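工单:仿真评测中“取放盐瓶”任务成功率与复现基线不一致
项目:Grirkeo(桌面操作策略的仿真评测)
模块:场景生成 / 腕部视角渲染 / 成功判定
提交人:Zewditu Gidey
优先级:中
状态:已解决,待合入主分支

问题描述

用同一份策略权重、同一份任务列表,在评测节点 Drunier 和 Bultance 上各跑一遍,盐瓶类任务的成功率对不上。Drunier 的结果与论文草稿表格里的数一致,Bultance 明显偏低。其他类别(土豆、碗、罐头)两边差异在种子噪声以内。

评测协议:每个任务 1000 个回合,初始摆放由种子决定,策略确定性解码,不做动作采样。按协议,两台机器的逐回合结果应当一致,至少初始观测应当一致。

影响范围:草稿里消融实验那一节有一半的行是在 Bultance 上跑的,另一半在 Drunier 上跑的。这个问题不查清,两半不能放在一张表里比。

环境

两台节点使用同一个容器镜像,物理步长、控制频率、相机内参均从同一份配置读取。渲染后端相同,显卡型号不同。资产包通过 Sadeghi 同步工具分发,两边各有本地缓存。

复现步骤

1. 拉取评测分支,不要带本地改动。
2. 清空输出目录,保留资产缓存(清掉缓存后问题不出现,见后文)。
3. 任务选盐瓶,种子范围用默认值。
4. 两台机器分别运行,导出逐回合日志和首帧腕部图像。
5. 用对比脚本按种子对齐,列出结果不同的回合。

对齐后,有 244 个回合在 Drunier 上成功、在 Bultance 上失败。反方向没有。单向差异说明不是随机性问题,随机性问题应当两个方向都有。

排查记录

记录一:怀疑显卡差异导致观测不同

把 Drunier 渲染好的首帧喂给 Bultance 上的策略,只比较第一个动作。输出误差在浮点精度范围内。再用 Bultance 自己的首帧,输出同样对得上。首帧图像逐像素比较,差异集中在阴影边缘,幅度很小。排除渲染后端。

顺带检查了策略侧的图像预处理,裁剪和缩放的插值方式两边一致,归一化常数一致。

记录二:怀疑物理引擎线程数

Bultance 默认线程数比 Drunier 多。统一设成单线程后重跑差异回合,仍然失败。改回多线程,结果不变。排除。

记录三:按初始姿态分组

把差异回合按盐瓶的初始姿态分成直立和侧倒两组。直立组没有差异回合,全部落在侧倒组。侧倒组里再按与邻近物体的距离分,紧挨其他瓶状物的占多数,但单独侧倒的也有,所以邻近物体不是必要条件。

从差异回合里取种子 7 作为后续调试用例,理由是夹爪处于张开状态,目标物、邻近物和一个离得较远的干扰物都在视野内,方便同时看分割掩码和接触点。

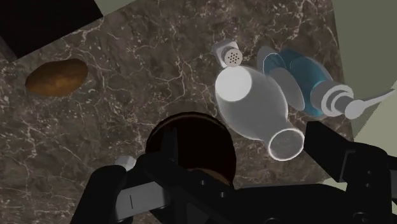

图1 种子 7,腕部视角仿真渲染。盐瓶侧倒,与喷雾瓶部分重叠;土豆在左侧。

这一回合里盐瓶的金属盖朝左上,瓶身朝右下,喷雾瓶左上部被盐瓶挡住。起初怀疑是遮挡导致策略选错目标,把喷雾瓶当成盐瓶去抓。检查了目标物分割掩码,掩码落在盐瓶上,没有串到喷雾瓶。再看末端轨迹,两台机器上的接近方向相同,闭合时刻相同,夹住的都是盐瓶。策略没有选错。

差异从抬升阶段开始。Drunier 上物体随夹爪升起并被判成功;Bultance 上物体同样离开台面,成功标志始终没有触发,直到超时。也就是说物理过程两边基本一样,判定不一样。

记录四:检查成功判定

判定条件有 4 项:夹爪与目标物有双侧接触;目标物最低点高于台面阈值;目标物与台面无接触;以上条件连续保持若干步。

逐项打印后,Bultance 上不满足的是第二项。第一、第三项正常,第四项因第二项中断而不计数。第三项显示无接触,第二项却显示最低点还没有越过阈值,两项互相矛盾,问题出在最低点的计算上。

最低点由物体包围盒的八个角点变换到世界坐标后取最小值得到。打印包围盒,发现 Bultance 上盐瓶的包围盒在局部坐标系的水平方向上偏大,竖直方向正常。直立时水平方向偏大不影响最低点,侧倒后水平方向参与高度计算,最低点就被拉低。这与记录三的分组结果吻合。

记录五:包围盒为什么不同

包围盒不是每次现算的,首次加载资产时生成,之后从缓存读取。比较两边的缓存文件,网格文件校验值一致,包围盒文件不一致。Bultance 上的包围盒文件时间戳早于网格文件。

翻资产仓库的提交历史,八月份有一次盐瓶网格更新,把瓶身横向尺寸收小,高度没动。Sadeghi 同步工具更新了网格,没有让派生文件失效。Drunier 在那之后重装过,缓存是新生成的,所以一直正常。Bultance 沿用旧缓存。

验证:只删除 Bultance 上盐瓶的包围盒文件,其余不动,重跑。差异回合全部消失,逐回合结果与 Drunier 对齐。再把旧文件放回去,差异回合原样出现。根因确认。

根因

派生数据(包围盒)的缓存键只包含资产名,没有包含网格内容的哈希。网格更新后旧包围盒继续被使用,成功判定在目标物侧倒时偏严,造成漏判。策略行为本身未受影响。

修复

缓存键改为资产名加网格内容哈希。加载时若键不匹配则重新生成,并在日志里写一条警告,写明资产名和新旧哈希。

成功判定的最低点改为由碰撞网格顶点直接计算,包围盒只用于粗筛。单回合耗时略有增加,可接受。原因是包围盒对倾斜的瓶状物本来就偏保守,即使缓存正确,角点也会低于实际表面,阈值附近的回合仍有误判可能。

评测启动时增加一步自检:对所有任务资产输出派生文件哈希清单,随结果一起存档。对比脚本在两份清单不一致时直接报错退出,不再给出成功率。

对已有结果的处理

Bultance 上侧倒初始姿态的盐瓶回合全部作废重跑。直立组理论上不受影响,但最低点算法已更换,为了口径一致也一并重跑。Drunier 上的旧结果同样要用新判定重算,轨迹日志里存了完整状态,离线重放即可,不需要重新跑策略。

草稿中关于“侧倒姿态下策略性能下降”的那段文字先撤下。那个结论主要依据 Bultance 的数,漏判剔除后下降幅度是否还在,要等重算结果。目前不做判断。

评论

Zewditu Gidey:重跑任务周三提交到队列。Drunier 的离线重放脚本已经写好,放在评测分支的工具目录下,参数说明见文件头。

Zewditu Gidey:补充一点。查了其余资产的提交历史,网格改过尺寸的还有喷雾瓶。它在盐瓶任务里只作邻近物,不进入最低点计算,但初始摆放采样会用它的包围盒做碰撞预检。旧包围盒若偏小,会放过初始穿插的摆放;若偏大,会多拒绝一些合法摆放,导致同一种子下的摆放序列错位。已核对 Bultance 的采样日志,拒绝次数与 Drunier 逐种子相同,这次没有造成影响。新缓存键已覆盖这一情况。

Zewditu Gidey:离线重放在 Drunier 上跑完。新旧判定不一致的回合都是侧倒姿态,且都是旧判失败、新判成功,方向符合预期。逐个看了末端高度曲线,物体离台后高度稳定,没有中途滑落的。清单和曲线已附在结果目录。

遗留项

一、Sadeghi 同步工具侧的派生文件失效机制未改,另开工单跟踪。
二、其他依赖包围盒的任务(放入容器类)判定逻辑尚未替换,需评估容器内外判定是否有同类偏差。
三、自检清单目前只覆盖包围盒,凸分解结果和惯性参数未纳入。惯性参数若过期,影响的是物理过程,比判定错误更难发现,建议提高优先级。
四、差异回合的种子列表加入回归测试,合入前必须全部通过。种子 7 另存首帧,作为渲染回归的参考图。

合入条件:重跑完成;回归测试通过;两台节点的哈希清单一致。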